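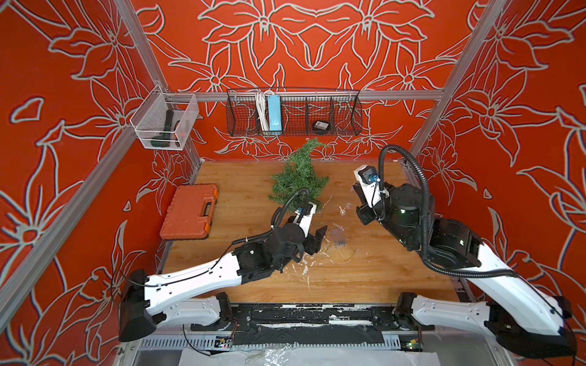
*Two-arm cell with an artificial pine branch on the worktop.*

**Seasonal decoration handling** is a class of household chore used to test two-arm robots. It covers setting out, lighting, tidying and packing away small ornaments such as artificial trees. As of December 5, 2021, no machine sold for home use performs the full chore without help.

## Task definition

The best known version is the Skakura tabletop protocol, drawn up by Macarena Bustamante and first issued in August. It splits the chore into placing the tree, handling the battery box and its wire, clearing loose debris, and returning tools to storage. Each stage is scored separately. A run is stopped after 400 seconds, whatever stage has been reached.

## Performance

Rigid items with flat sides are grasped reliably. Thin wire and clear plastic remain difficult: the first changes shape when touched, and the second gives poor depth readings. In the Vindthorpe trials, 515 of 3000 attempts completed every stage. Most failures occurred at the wire.

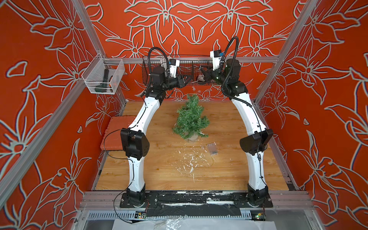 *Small artificial tree on the floor panel between two arms, with a transparent plastic box in front.*

Debris is a separate problem. White flecks scattered on a wood-grain surface can be detected by camera, but a parallel gripper is poorly suited to picking them up. The Hinditz variant of the protocol therefore allows a brush or hand-held vacuum. 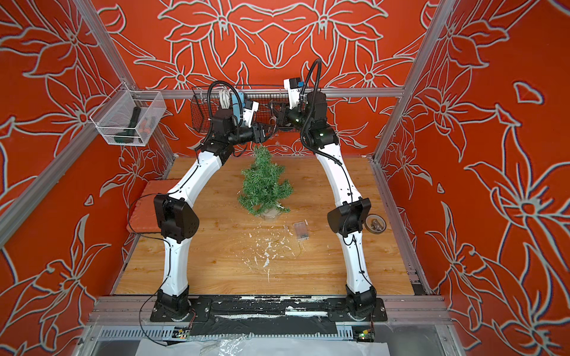

Use of such tools adds a grasp and a return stage, and lowers the completion rate. Mathur controllers, which plan both arms jointly, reduce collisions between the wrists but not the time taken. An adult completes the same stages in under a minute.

## See also

- Bimanual manipulation
- Deformable object handling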